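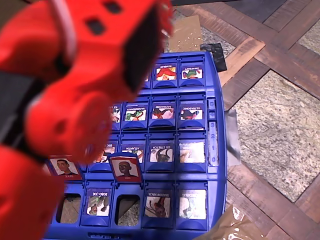 Ticket 443 - Poll tracker shows wrong trust figure for foreign minister
Opened by: Joana Frade, polling desk, Wiltville
Assigned to: Custódio Sequeira
Status: Resolved

Joana Frade, 9:10 a.m.
The public page for the December survey on the Cluvusar border talks shows 28 percent of respondents trusting the foreign minister. The printed report says 9 percent. Both should come from the same 687 interviews. Two readers have written in. Please fix or take the chart down.

Custódio Sequeira, 9:35 a.m.
Chart is hidden for now, text left up. Which file did you upload?

Joana Frade, 9:42 a.m.
The final one from Deolinda Carrilho, weighted. I opened it again and it says 9 in the trust row.

Custódio Sequeira, 10:20 a.m.
Checked so far:
- Cleared the page cache. No change.
- Uploaded the file again. No change.
- Compared the row count with the report. Both have 687.
- Opened the file in the test copy of the tracker. Same wrong figure, so it is not the live server.

Custódio Sequeira, 11:05 a.m.
Found it. The tracker reads answers by column position. This survey added a question on the ceasefire before the trust question, so everything after it moved over by one. The 28 is the share who trust the parliament.

Deolinda Carrilho, 11:15 a.m.
Confirmed, 28 is parliament. The new question was a late request from Florêncio Henriques. The charts for the president and the army are after it too - please check those.

Custódio Sequeira, 11:50 a.m.
Both were wrong. I changed the import to match on question code and ran it again. All four trust charts now agree with the report. Older surveys not checked yet, opening a separate ticket for them.

Joana Frade, 12:05 p.m.
Looks right here. Correction note added under the chart. OK to close.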